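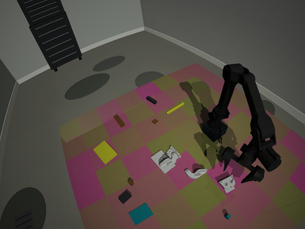 Figure 3.1 The simulated arm reaching over the checked mat, with loose pieces scattered across it.

June, from the back bench at Sasosau
By the author of the Didenko build notes
Last updated: June, second printing

Chapter 3
Building It Twice

I know you want to get the screwdriver out. You've read two chapters about motors and power supplies, the Didenko kit is sitting in its box, and now I'm going to ask you to leave it there for a bit longer and build the whole arm on a computer first. Bear with me! I skipped this step on my first arm and spent an entire evening at Sasosau (our shared workshop, two railway arches and one very slow kettle) taking apart a shoulder joint that I'd put together back to front. The arm was fine. The table had a new dent in it.

So in this chapter we make a pretend arm in a pretend room, and we make it do the job we want the real one to do, which is picking up small odds and ends from a flat surface and putting them somewhere else. I use Stitia for this, and all the files that go with the book are in its format. If you already have another simulator you like, go ahead and use it, though you'll have to translate my settings as you go and I can't help much with that.

What you need before you start

A computer that doesn't wheeze when you open a video. The Stitia starter files from the back of the book. A tape measure and kitchen scales, which will surprise some of you, but the pretend arm is only any use if its numbers come from the real one. Weigh the parts while they're still loose. My forearm came to 605 grams with the motor in and the cable tie trimmed, and the drawing that came with the kit disagreed with me, so I trusted the scales. Write everything down on paper as well. I keep a school exercise book for each build and the pages are a disgrace, but I can always find the forearm.

Measure the reach too. Stretch the arm out along the bench and run the tape from the centre of the base to the fingertips. Mine is 484 millimetres. Yours may differ a little if you've used the longer Markine gripper, and the difference matters a lot when you come to decide where the base should go.

The room

Keep it dull. I made mine plain and grey, with a pale skirting strip along the walls because I got carried away, and the only real colour is on the work surface. The big pink and green squares of the mat are there to help my eye more than the computer's. On a plain surface I find it terribly hard to judge whether a gripper is hanging over a thing or a hand's width behind it, and with squares I can simply look at which one it's over. Choose any two colours you can stand to look at for hours. I rather regret the pink.

The shadows help as well, so leave them switched on even if your machine grumbles. With the arm reaching out over the mat, its shadow falls across the squares beside it, and when you move a joint you can watch the two together and get a feel for how high the hand is. I had shadows turned off for the first week to save time and I kept driving the fingers into the floor.

Then add some things to pick up. Start easy, with blocks and flat tiles, and after that put in a few awkward shapes: a curved thing, a thing with holes in it, something ridged that won't sit the way you'd like. My white pieces are the awkward ones and I've grown quite fond of them. If you only practise on cubes you'll end up with an arm that is brilliant at cubes.

Looking from the hand

A view from across the room tells you where the arm is going. It tells you very little about the last few centimetres, which is where my grips nearly always go wrong, and for that you want a view from the hand itself. In Stitia you fix a camera to the wrist, point it out between the fingers, and then move it about until you can see both of them at the bottom of the picture. Both, please. With one finger hidden you'll close on thin air and blame the motor.

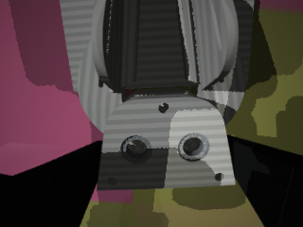

Figure 3.2 The gripper's black fingers at the bottom of the view, with a rounded plate and its two circular openings beyond.

It's an odd way to see the world and it does take some getting used to. Everything is enormous. There's hardly any background to tell you where you are, only patches of pink and green, and at low quality settings the edges of the colours go jagged like a staircase. I tried for a whole afternoon to smooth mine out before deciding that I could live with it. The round openings and the small holes still come out clearly enough to steer by, and strong simple shapes like those are what you want to be looking for when you line something up. Pick one feature, keep it between the fingertips, and move slowly.

A word about the file itself, as it frightens people. My arm file is 1492 lines long and I wrote hardly any of them by hand. Most of it is the same block of text over and over, one for each joint and each link, saying how heavy it is, what shape it is and how far it may turn. Open it, change one number, run it, see what happened. Save a copy first (I've lost a good elbow by not doing that). The joint limits are the numbers to be fussy about. Turn each real joint by hand as far as it goes without forcing it, measure the angle, and put in a bit less.

Stepping back again

Once the hand is behaving, go back to a view that takes in the base, the table and some of the floor. I like a low one, nearly level with the tabletop.

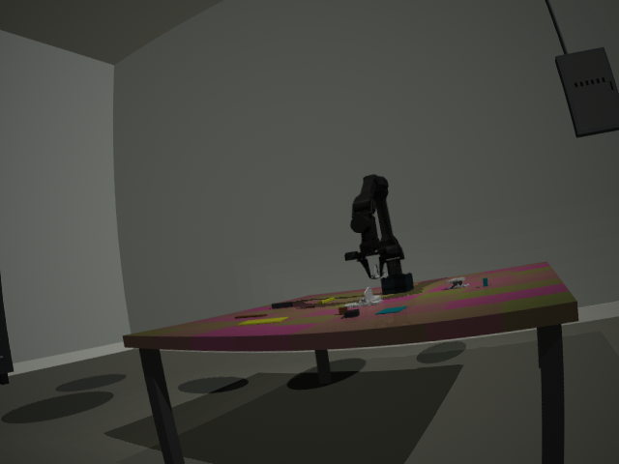

Figure 3.3 A low view of the table, the arm rising from its base near the back and the gripper hanging just above the top.

From down there you can see straight away how much air there is under the fingers, and whether the elbow is folding in the direction you expected. You also get a good look at where the base sits. I've put mine near the back of the table so that most of the surface is in front of it, and the price is that anything lying behind the base is a stretch. The teal cylinder in Figure 3.3 is over on that side, and we'll use it in the second exercise for exactly that reason.

Try a few base positions before you settle. In the simulator it costs you one changed line and a cup of tea, and on the real table it costs you four drilled holes, so move it about as much as you like now. Check the reach to each corner, then check again with the wrist pointing straight down, because an arm that can touch a corner with its fingers stretched out flat may not be able to pick anything up there.

Have the exercise book open beside you for the next section. We'll start with the shoulder, as it carries everything else, and copy your measurements into the file one joint at a time.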